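Visit report: Druvwood sorting and packing room, Monberg

The open day at the Monberg site ran on a Wednesday in April, with groups admitted every half hour. I joined the 2 p.m. group. The published program listed the whole building, but the warehouse racking was closed for inspection, so the tour covered the goods-in dock, the sorting room, the packing benches and a short stop in the bench-test area. These notes cover the parts that bear on belt and bin layout, which was my reason for going.

Druvwood handles small household parts for other firms: drawer knobs, hinge covers, cable clips, shelf pins. Goods arrive mixed in cartons and leave in counted bags. The site moved to its present building two years ago, and the sorting room was laid out from scratch at that point. The floor is sealed concrete with painted walkways. Lighting is overhead and even, and I measured no point on the benches where my own shadow fell across the work.

The main sorting line is 18 meters long and is fed from a hopper at the dock end. Belt speed is set per product and posted on a card at the head of the line. On the afternoon of the visit it was running shelf pins at a slow walking pace. Operators stand on one side only. The far side is kept for bins, and full bins are taken away from behind, so removal does not interrupt picking. I have seen the opposite arrangement at several sites and it costs time at every changeover.

Bins are color coded by destination and not by product. Our guide said the product scheme had been tried first and dropped when the range passed 280 items. Under the present scheme, light blue goes to bagging and salmon pink goes to recheck. Labels are clipped to the front lip and change with each batch. The Cui pattern of bin, with straight sides, was used in the old building; a number of these are still in circulation for bulk storage.

The bench-test area has its own short conveyor on a white table, used for trying bin positions before anything on the main line is moved. The proportions are close enough to be useful, though a small belt gives the picker less time to react.

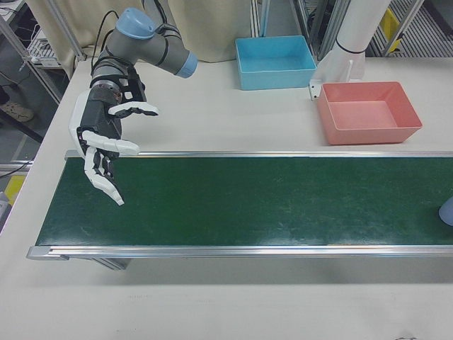
Bench-test area: green belt with aluminum side rails, light blue and salmon-pink bins on the far side.

Two details of the bench layout are worth recording. The salmon-pink bin stands slightly closer to the belt than the light blue one, which shortens the reach to it. Its sides are slanted, and for small parts I would expect that to help when emptying by hand. The cost is floor area: a slant-sided bin holds less for the same opening, and at recheck volumes that is acceptable. The belt surface shows faint light scuffs and streaks. I would want to know whether a dark green surface gives adequate contrast for black cable clips – the guide did not have an answer and offered to pass the question on.

Packing follows sorting through a wide doorway. Each bench has a scale, a bag sealer and a roll of labels at the left hand. Bags are check-weighed and placed in trays, and trays go to a rack by the door. Sealers were supplied by Narnadeo and replaced an older foot-operated type. Throughput on the benches was given as over 18 bags a minute, a figure I could not verify because the benches were on break for most of our stop.

Noise was moderate throughout. Hearing protection was handed out at the dock and was needed only there. Aisles were clear, and the marked exits matched the plan on the visitor sheet.

Points to follow up: belt surface and contrast for dark parts; source and price of the slant-sided bins; whether the label clips are sold separately. Parking at Monberg is limited and the overflow lot is unpaved. Visitors with equipment cases should ask for the dock entrance when booking.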